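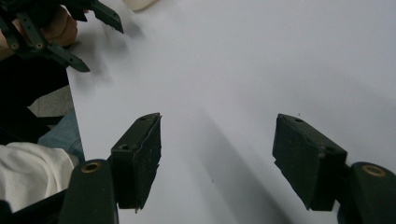 Page last changed: Oct 17, 2020

Drundgate water pressure: changes to the Cirnness main

The pressure-reducing valve at the foot of the Cirnness main has been replaced. The old valve was holding an outlet pressure of 90 psi against a setting of 58, and the difference was largest overnight, when demand is low. Outlet pressure is now set at 58 psi and is logged every 12 minutes.

Homes on the upper part of Plulwood Road may notice a weaker flow at showers and outside taps. Check the inlet screen on the fixture first. If the screen is clear, send a reading taken at the hose connection with all other taps closed, along with the time it was taken.

The change applies to 177 service connections. Properties fed from the Ververidis tank are on a separate zone - their pressure stays as it was set in March.

Owners with a private reducing valve downstream of the meter should check its setting. A valve set above 58 psi will stay fully open and can be left alone.

Readings and questions go to Prodromos Vasilakis at the district office. The zone map will be reissued with the next newsletter.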